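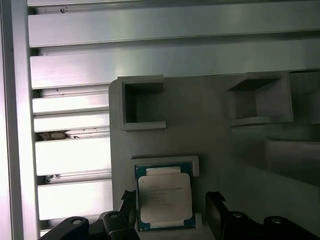

Tuesday. The Jodora automation laboratory received visitors this afternoon for its September open day, and I attended on behalf of the procurement office. Ms. Iman Zerouali met our party at the front desk at 2 and conducted us to the assembly hall, where safety glasses were issued. The first demonstration concerned the handling of computer processors. The part was held in a shallow slot on a gray fixture plate, with one black gripper finger on either side of it, and Mr. Ferdinand Wyss asked that we observe the spacing closely before he went on. He explained that the processor is to be gripped by its edges and that the metal lid is not to be pressed. I noted that the plate also carries two square pockets higher up, and I have written to ask for the drawing.

Mr. Wyss then spoke on the training of operators. New staff complete 50 supervised placements before they may run the station alone. Mr. Benkirane inquired about the cost of replacement fingers. The figure was not at hand and will be sent to him.

We use cookies to improve your experience on this site. By continuing to browse, you accept our cookie policy. Accept | Manage settings

Tea was served in room 1507. Mr. Vratislav Ďurica of Reserier raised the matter of service contracts, and a discussion followed on response times, which differ a good deal between the two sites. I undertook to circulate the current terms by the end of the week.

The second demonstration, on cable routing, was shortened for lack of time. Departed at 5. Expense form to be submitted tomorrow, with the parking receipt.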